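Cokomeck opens orders for Yeoman household handling kit

FERPORT, 7th September – Cokomeck has today opened orders for Yeoman, a handling kit that allows an existing service robot to carry out everyday tasks in the kitchen and dining room. The kit comprises a multi-fingered hand, a wrist mounting and the company's Ulevo control software. It is offered to care providers, housing associations and research departments in the United Kingdom and Ireland.

Yeoman has been developed at the company's Ferport workshop over the past two years. Work has centred on ordinary items in ordinary rooms: drinks bottles, cartons, cupboard handles and the drawers of domestic refrigerators. Customers are not required to alter their furniture or to fix markers to the objects being handled.
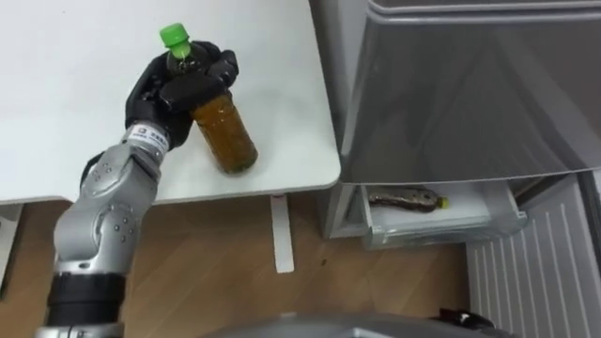
Drinks bottles received particular attention during development. A thin plastic bottle gives way easily under pressure, and its weight changes with the amount of liquid inside. Ulevo adjusts the grip of each finger separately and allows for a bottle that is not held quite upright.

"Our customers asked for a robot that could manage the small jobs in a kitchen without the kitchen being rebuilt for it," said Adwoa Quansah, Managing Director of Cokomeck. "Yeoman is our answer to that request, and we are pleased to be able to offer it at this stage."

The kit is supplied in two versions. The standard version includes the hand, mounting and software, with three days of on-site training. The extended version adds a spare hand and five years of software support. Both may be fitted by the customer's own technical staff using the printed guide.

Evander Paterson, Head of Engineering, said: "The software is supplied with a set of common household tasks. Operators may add their own – we expect most of them will wish to do so."

The first 25 kits will be delivered in October. Orders will be filled in the order in which they are received, and prices are available on request from the Cokomeck sales office in Ferport.

ENDS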